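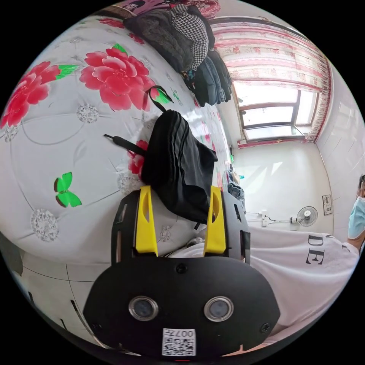
stoopsitter
Has anyone toured the Trekia, the new condo building on Forsyth? I went Monday and just loved the lobby (that big curved staircase!), but the common charges on the one-bedroom are $1,491 a month and I had to sit down for a minute.

mapleledge
Oh, that's steep, but you do get the roof garden, and the brickwork is the prettiest on the block. I'd pay it, happily.

stoopsitter
You're kinder than I am! It's only 700 square feet.

corniceandcoal
Have to disagree with mapleledge, sorry. Jendale has 5 units left in an older building with thicker walls and nicer windows. Go see those first, dear.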